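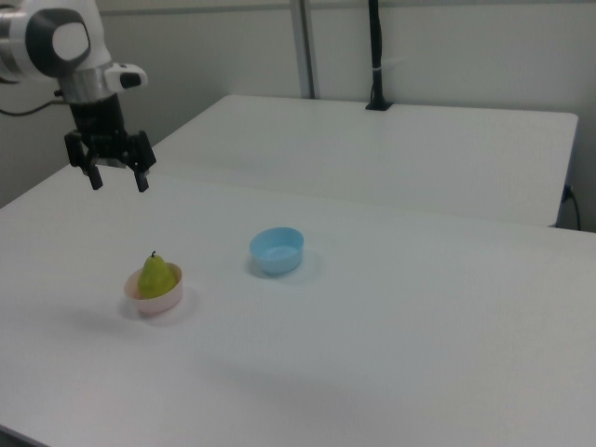
Figure 3. Large white table.

Section 3. Setting up the scale

Read this section before you plug in the Skarnine 123 bench scale. It covers choosing a place for the scale, leveling it, first power-up, calibration, and connecting the label printer. Using the scale day to day is covered in the next section.

Choosing a place

The scale needs a firm, flat surface. A table with plenty of free surface around the weighing platform is best, so that parcels wider than the platform don't touch anything else. A light-colored surface makes dropped screws and label scraps easier to find.

Do not set up the scale:

- on a folding table or on a shelf held up by brackets
- next to an open door, a fan, or a heating vent
- where direct sun falls on the display
- on the same surface as a machine that shakes, such as a compressor or a bag sealer
- on carpet or a rubber mat

If the only table you have moves when you lean on it, put the scale over one of the legs and away from the middle. Readings will settle faster there.

CAUTION: Never lift the scale by the platform. The platform rests on the load cell, and a sideways pull can bend it. Bent load cells are not covered by the warranty.

Removing the transport lock

1. Take the scale out of the box with both hands under the base. Leave the platform in its foam for now.
2. Turn the base so the display faces you.
3. Find the red screw in the center of the base. Turn it counterclockwise until it comes all the way out.
4. Put the red screw in the storage hole on the back of the base and tighten it by hand. You will need it again if the scale is moved by truck or sent in for service.
5. Lower the platform onto the four rubber posts. The cutout goes toward the display.
6. Press lightly on each corner of the platform. It should not rock. If it does, lift it off and check that all four rubber posts are pushed fully into their seats.

NOTE: Scales made before December have a black transport screw. It is removed the same way.

Leveling

The bubble level is to the right of the display.

1. Loosen the lock rings on all four feet.
2. Turn the two front feet until the bubble is centered left to right.
3. Turn the two back feet by equal amounts until the bubble is centered front to back.
4. Check that every foot is touching the table. Try to slide a sheet of paper under each one.
5. Tighten the lock rings against the base. Hold the foot still while you do this, or it will turn with the ring.
6. Look at the bubble again. Tightening the rings often moves it slightly. Repeat if it has left the circle.

Check the level whenever the scale has been moved, even a short distance along the same table.

Connecting power

Use only the power supply that came with the scale (part 1603). Other supplies may fit the socket and light the display, but the readings will drift.

1. Push the small plug into the socket on the back of the base.
2. Run the cord through the clip under the base. The cord must not touch the platform or pass underneath it.
3. Plug the supply into a wall outlet. Avoid a power strip shared with a heater or a vacuum cleaner.
4. Make sure there is nothing on the platform.
5. Press and hold ON until the display lights.

The display shows all segments, then the software version, then zero. If it shows a row of dashes, something is on the platform or the transport screw is still in. Turn the scale off, correct the problem, and start again at step 4.

CAUTION: Keep the cord out of the way of carts and chairs. A pulled cord can drag the scale off the table.

Warm-up

Leave the scale on for about 3 hours before you calibrate it for the first time. If it has come in from a cold truck or an unheated store room, leave it in its box at room temperature overnight before you unpack it. Water can form inside a cold scale.

After the first calibration, a few minutes of warm-up each morning is enough for parcel work. The scale may also be left on all the time. The display dims by itself and comes back when you touch the platform.

Calibration

You need one calibration weight. The Coelho weight in the accessory kit is suitable. Do not use barbell plates, paint cans, or packages with the weight printed on them.

1. Clear the platform and press ZERO.
2. Hold UNITS and PRINT together until CAL appears.
3. Release both buttons. The display shows the weight it expects.
4. Set the weight gently in the center of the platform and take your hands away.
5. Wait for the display to show DONE. Do not lean on the table while you wait.
6. Remove the weight. The display returns to zero.

If ERR appears in place of DONE, the weight was off center, was the wrong size, or was moved too early. Press ZERO and begin again. If you get ERR several times in a row, check the level and the platform posts before calling for service.

Handle the calibration weight with the cloth supplied and put it back in its case afterward. Skin oil and dents both change it.

NOTE: If you sell goods by weight, local law may require an inspector to seal the scale. Ask before you calibrate. Breaking a seal may mean paying for a new inspection.

Connecting the label printer

The scale works with the Brakier label printer. You can skip this part if you write labels by hand.

1. Turn off the scale and the printer.
2. Connect the gray cable to the port marked LABEL. The port marked SERVICE looks the same but does not print.
3. Load a roll of labels, printed side up, and close the cover until it clicks on both sides.
4. Turn on the printer first, then the scale.
5. Place a parcel on the platform. When the reading stops changing, press PRINT.

If the label comes out blank, the roll is in upside down. If the printer feeds several labels at once, open the cover, pull the roll straight, and hold FEED until one label comes out by itself.

Place the printer beside the scale and not touching it. The motor can disturb a reading if the two cases are in contact.

Before first use

Wipe the platform with a damp cloth and dry it. Do not spray cleaner onto the scale. Keep the box and foam. Zorkska does not accept scales for repair in other packaging.

Write the serial number from the underside of the base on the warranty card now, before the scale is loaded.

Section revised October 23, 2024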